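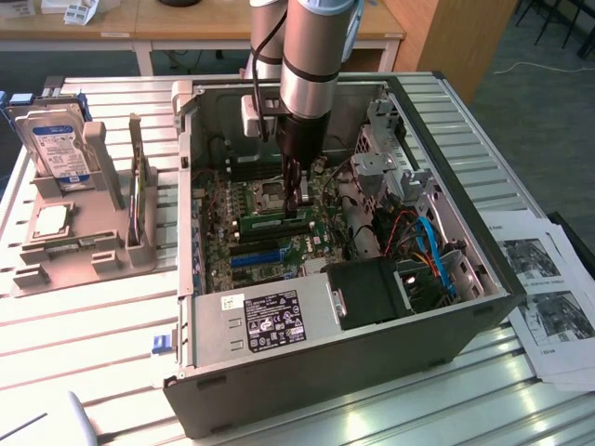
The arm at the memory slots, tower on its side, spare parts in the gray holder.

Bench tips: when the robot stalls halfway through a memory swap
Posted 21 August 2019

I've had a few emails asking what I do when the arm quits with its fingers still inside a computer, so let me tell you about the one that scared me. I was running a memory job on an old tower, the program was on step 5, and the gripper had just closed on the module when everything stopped. No beep, no error, just an arm standing there squeezing a stick of RAM in its slot (and me with a mouthful of sandwich).

My first idea was to grab the arm and pull. Please don't! I did exactly that the year before and snapped the little latch at the end of the slot, and that board went in the recycling. Here's what I do now.

Hit the stop button first, even if the arm looks dead. Mine was only waiting on a lost signal, and if that signal comes back while your knuckles are in the case you'll be sorry. My friend Neema Simiyu got a nasty pinch that way.

Unplug the tower at the wall too. A tower can have standby power on the board even when it's "off," and memory doesn't like being wiggled with power on it.

Open the fingers before you move anything else. On my setup, which I call Kalitz, there's a release in the hand menu that works with the joints locked. Keep a palm under the arm when you unlock the joints, because an arm without brakes on every joint will sag, and there's a lot of motherboard down there to land on.

Lift straight up, slowly, until you're well clear of the drive cage. All those loose wires love to catch on a finger. I tuck mine back with a twist tie now before I start.

Then go hunting for the cause. Mine was the cable that hangs in a loop along the arm. I'd left it too short, and on the deep reach it tugged its own plug loose. Victor Lyimo over at the Matuden repair shop told me to run the arm to its farthest point by hand and leave some slack there, and it cost me all of 54 cents in clips. I've done over 400 swaps since, no stalls.

Last thing, take the module out and look at the contacts before you trust it again. If it's scratched, use a spare. And print your board pictures out! I keep mine on paper next to the tower, and when the screen is full of red text it's awfully nice to see which slot you were in.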